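Event Operations, Unit 4: Street Parades and Public Funding
Notes: Colleen Zacharias

1. Terms
A parade is a moving event on a closed public route. A festival program may contain one or more parades – each needs its own route plan. The host agency pays part of the cost and receives named credit in return.

2. Route and timing
The Piltmont summer parade in July is the case used in this unit. Entries leave the assembly area in numbered order. The gap between two entries is set at 20 meters and is checked at each marshal point. If the gap closes, the rear entry stops until it is restored.

3. Funding agreement
Read the Piltmont agreement before class. Note the following:
– payment is split into 2 parts, one before the event and one after the final report
– credit lines appear on all printed matter
– changes to the theme require written notice 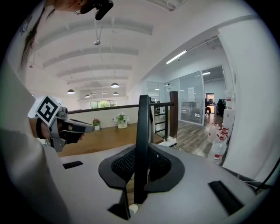 4. Assignment
Draft a route plan for a parade with 20 entries. Include assembly, dispersal and emergency access. Maximum length: two pages. Submit to Mervin Li.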